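August, morning, started 9.20

Board for the block set. Carrying on from the last entry, where the glue-up was left in clamps.

Took it out of the clamps and scraped the squeeze-out with the old cabinet scraper. Two seams, as planned. The one towards the back is good, I can't catch a fingernail on it. The middle one is easier to see than I'd like. I had the boards in the right order on the bench and then flipped one while brushing on the glue, so the grain doesn't run through. Not worth ripping it apart. It is flat, which was the main thing Vilell asked for.

Sanding: 120, then 180, then a quick pass at 240 by hand along the grain. Wiped down with a damp cloth, left for 30 minutes, then 240 again to knock back the fuzz. There are a few small knots and some darker streaks. I've left all of them. One knot had a pinhole, filled with glue and dust.

Laid the board on the blue pegboard table and put blocks out to see how the colours sit against bare wood before deciding on a finish.

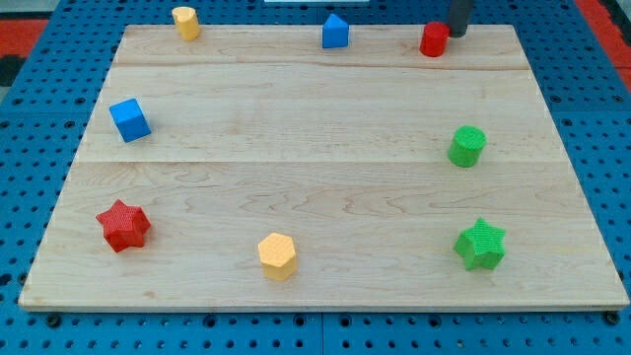
*Board on the pegboard table, blocks set out near the edges, middle left clear.*

Notes from looking at it for a while:

- Blue and red both read well on the pale wood. Yellow is weaker but still clear enough. If we use the Grollier oil the wood will go warmer and yellow will lose out further, so I'd go for the water-based varnish.
- The yellow cylinder is right on the back edge and hangs over a little. Need either a raised lip or a line to say where the blocks stop. I prefer a line, pencilled 20 mm in, then burned or painted once everyone agrees.
- The blue prism looks like a small roof from the front. Worth remembering for the town layout Gagnon wanted.
- The blue cube looks better turned at an angle than square to the edge. Keep that for the sample layout.

Paint: the blue is Risero 3065, tin on the second shelf, lid not closing properly. Decanted what was left into a jam jar and labelled it. There's enough for 2 more coats on a full set, probably not for a second set. Reorder before starting the next batch.

Cylinders: the dowel for these came from the new length. Cut with the stop block and it saved a lot of time over marking each one. Soften the edges before painting next time — doing it afterwards meant touching up.

Still to do:

- [ ] varnish test on the offcut, both faces
- [ ] round over the front edge, small radius
- [ ] felt pads underneath, check they don't sit over the peg holes
- [ ] ask Vilell whether the line is wanted at all

14.10. Varnish on the offcut, first coat. Left it on the rack by the window with a note on it. Clamps back on the wall, scraper needs a new burr.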